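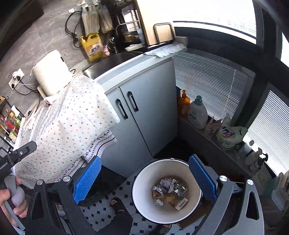 Lawal Oyewole thinks the drift comes from the time stamps and the tracking itself is fine.

Forum > Perception > Pose tracking

stivow
I am not sure. In October I shifted the left gripper by 13 ms and the paths still did not meet at the bin. My colour settings were the same for both.

okafor
Did you mask the floor? A repeated tile pattern gives many false matches. With the mask, my run kept 264 good features and the jump was gone.

stivow
But then you lose the floor when the tool points down, and there is not much else to track. I would keep it and lower its weight.

brullham
I disagree with both. Blinds are worse than tiles, the light on them changes. Please check the exposure before you touch the solver.

okafor
Fair, but my exposure was locked.

Lawal Oyewole
Can somebody send me a log? I will run it with the offset at zero and the mask off.

Last updated: 11 Dec 2025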